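Ludthorpe Equipment Reuse – progress report, August

Prepared by Thodoris Stergiou for the Pruvost fund

In this period we worked mainly on the desktop towers received from Nurnelero. Until now 111 machines are checked and entered in the register. The work on drives and drive bays is the slowest part, and I write about it first.

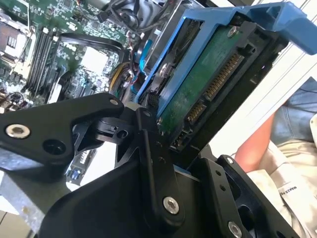
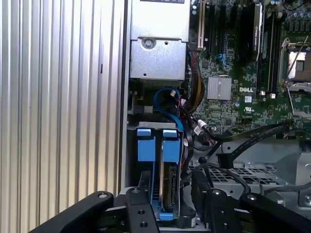
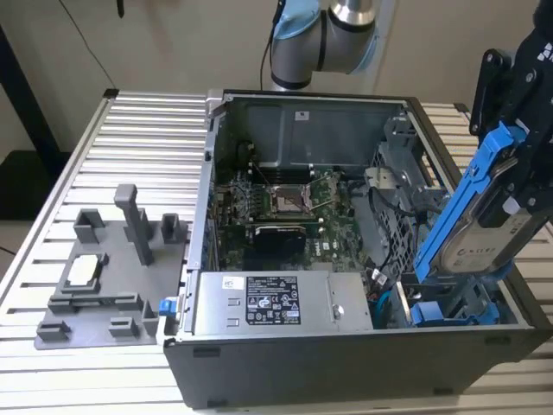

Hard drives in blue caddies, and the inside of the cases.

Every drive is erased and tested before it goes to a school. We have 882 drives in storage, but many came without a caddy, so we must wait for spare ones. Three boxes of caddies are ordered – the supplier promised them before the end of the month.

Processors are a second difficulty. Some machines arrived without one, and we keep these cases for parts until we find matching processors at a fair price.

The Ellonura school has accepted the first group and reported seven faults, mostly with memory. We replaced the modules without extra cost to the grant.

For the next period I ask to move a small part of the transport money to spare parts. The total budget stays the same.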